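Beta season, and why I've stopped installing things on day one
Speaker notes, June meetup

Open with the update prompt on the big screen. Let people groan. Ask who clicked yes.

My claim for the next stretch: most of what gets reported from early builds is guesswork. Someone opens a settings file, finds a word that looks like a feature, and by lunch it's a headline. I've been burned by this. When the Favum preview came out, I told everyone at work that offline sync was coming. There was a string in the code that said so. The string is still there. Offline sync is not.

Pause. Move to the Cikari story.

Cikari put its second preview in front of 1,000 testers. The company talked about that number a lot. It talked less about how many of them filed a report, and I've asked twice. If you run a preview and can't say how many people used it for more than an evening, I don't know what you've tested.

Battery claims next. Keep it short, since I ran over on this last time. The release notes for Ugwu 7 promise longer life on older phones. Which phones? Doing what? I ran it on mine for 4 days and saw no change I'd swear to.

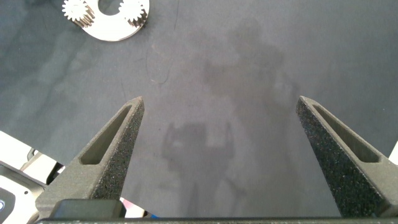

A developer from Wusex objected when I gave an earlier version of this talk, saying that strings in a beta are often real plans that slipped, and that calling them guesswork is unfair to the teams who had to pull them. Fair point, and I've softened the wording. But a plan that slipped still isn't something you can use, and the people reading the headline weren't told the difference.

Don't get dragged into the Wusex roadmap here. Take it in the hallway.

What I do now: wait for the second public build, read the known issues list before the feature list, and keep a spare phone for anything marked preview. Back up first. Check that the backup opens.

If there's time, show the Favum settings page again and ask what people think the grayed-out switch does. I have no idea myself.

Questions. Repeat each one into the mic.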